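What Happened to the Second Founder of Ollum?
History project report, final version

So when I picked my topic I figured it would be easy. Every kid who grows up in Ollum learns that the town was started by two brothers named Sikora who came up the river, built a mill, and got rich. There's a street named after them and a pretty ugly fountain. What I wanted to know was why only one of them is buried here.

My first stop was the county library, where I read the town history that everybody quotes. It gives the older brother a whole chapter and the younger one exactly one sentence (he "removed to Arkuden in October and did not return"). No year! I must have read that page ten times hoping I'd missed something. 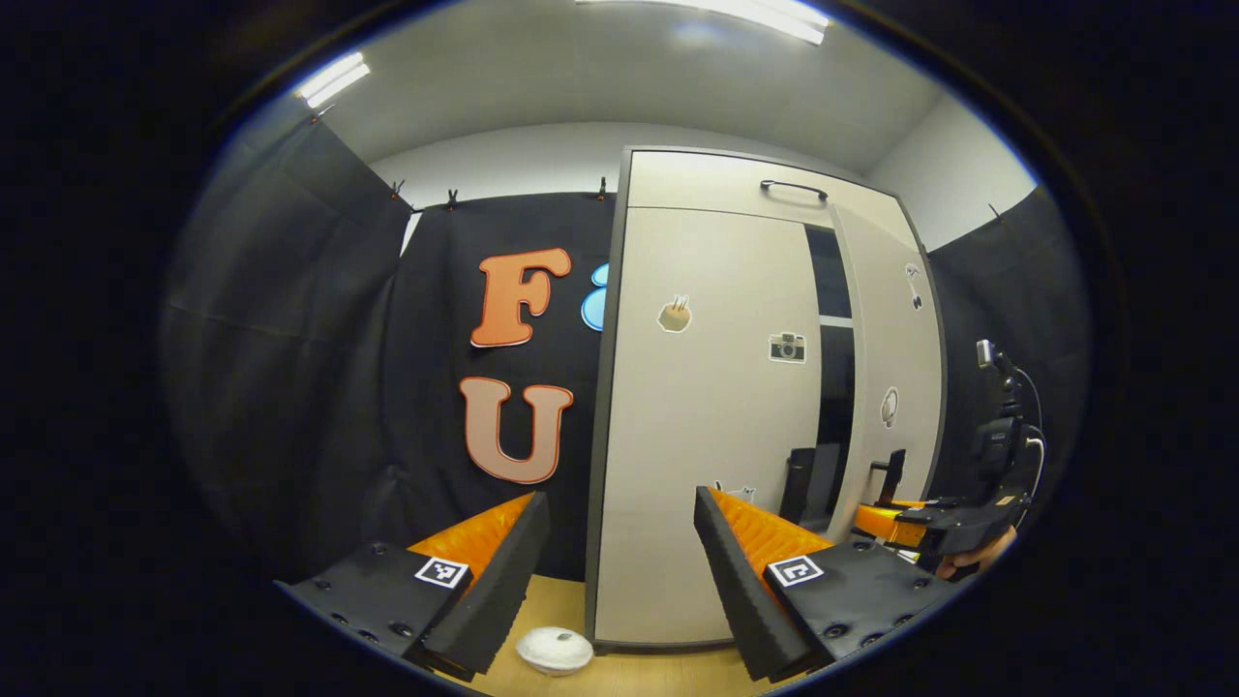
Aleksandra Zawadzka

After that I went to the church records, and this is where the project got fun. The burial register for the old churchyard has 161 names in it, and I copied every one into a notebook because the photocopier was down. The older brother is in there, with his wife and 4 of their children. The younger brother isn't. But his wife is, under her maiden name, which I walked right past the first time through.

My teacher thought I should try the mill ledgers next. The handwriting is awful and I lost almost 2 weeks to it, but there's an entry where the younger brother sells his share to a man called Bevix for a lot less than it was worth. The same page has a payment to a lawyer. I think the brothers had a falling out over money, and that the wife stayed behind with her own family. I can't prove the second part. The register gives her name and a date and that's it.

I wrote to the parish in Arkuden to ask if they had a grave for him. They wrote back that their books from those years burned, so that was kind of a letdown.

If I did this over, I'd start with the ledgers and leave the town history for later, since it sent me looking in the wrong places for a month. I'd also learn to read old handwriting first. There's a box of mill letters at the library that I never got to open, and my guess is the lawyer's name is in there somewhere.

Handed in May 2002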